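Staditz Robotics Club - Help Desk
Ticket 264
Status: open (was closed, reopened by requester)
Category: arms / teleop / student project
Opened by: Ivars Dambrauskienė
Assigned: Reginald Delacroix
Opened: 22 Oct 2019

Summary: right gripper drops out of hold mid-wipe, left ignores close command after

Description
Wipe task for the term project, the two-arm one. Right arm picks up cloth, goes down to the table, wipes, lifts. Left is meant to stay open and out of the way until the handover step. What we get is right side lets go partway through a wipe, no error on the console, and then left won't close when we get to handover. Have to restart the Plostura node to get either of them back.

Happened 7 times out of 29 runs. Not the same point in the wipe each time. Demo for the other teams is coming up so would like this sorted, thanks

Already tried
- full power cycle, both arms
- swapped left and right gripper cables at the controller end. Fault stayed with the right arm
- different cloth (thicker). Same thing
- slower wipe speed. Maybe a bit better?? not sure
- re-ran the Gatano calibration, passed

Comment - Reginald
What's the hold force set to, and are you on the club config or your own copy? Also need the log from a bad run, not the whole folder please. Last one was huge and I gave up on it.

Comment - Ivars
Own copy, branched in April. Hold force 600 in the config, whatever the units are. Log attached (wipe_bad_run.txt), the interesting bit:

right_grip: HOLD
right_arm: contact, pressing
right_grip: HOLD
right_grip: IDLE
left_grip: cmd CLOSE
left_grip: rejected, pair not in sync

So it goes HOLD to IDLE with nothing inbetween. Nothing we send tells it to do that.

Comment - Reginald
OK the left side is a red herring then. It rejects the close as the pair is out of sync, and the pair is out of sync because right went idle. One fault, two symptoms.

April copy is the problem I think. Old config has the idle timeout on the grippers and we took it out of the club one over the winter break. If the fingers don't move for long enough it decides the job's done and lets go. Long wipe = long time with no finger movement. Would explain why thicker cloth did nothing. Doesn't really explain slower being better, slower should be worse. Ignore that for now.

Try:
1. pull the current club config, don't merge, just replace
2. put your own wipe poses back in by hand
3. restart Plostura, not just the arm
4. home both, left gripper OPEN before you start
5. run it and watch the grip state the whole way

Closing, reopen if it comes back.

Comment - Ivars
Reopening sorry. Replaced config, did all five. HOLD stays on now for the whole wipe, so that part's good. Left still gets "not in sync" now and then at handover though. Doesn't need a restart any more, second close command usually goes through.

Also Swanson laptop froze once while logging. Probaly unrelated, putting it here so it's written down.

Comment - Reginald
Better. Second close going through sounds like timing. Left command is landing before right has reported back from the lift. Put a wait in after the lift and before the left close, wait on the state and not on a fixed delay. Someone on the other bench used a fixed sleep and it worked until it didn't.

Can you send me where the arms are with the cloth up and with it down? Want to check the wrist angles against the poses in the file.

Comment - Ivars
Wait is in, haven't done a proper set of runs with it yet. Pics:
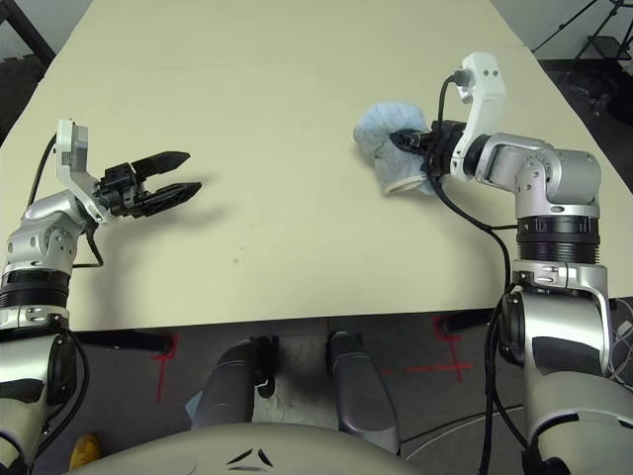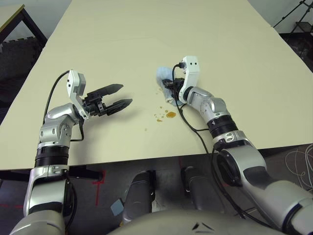

Right gripper holding the blue cloth in both, left open - first one cloth is just off the table, second one it's down on the surface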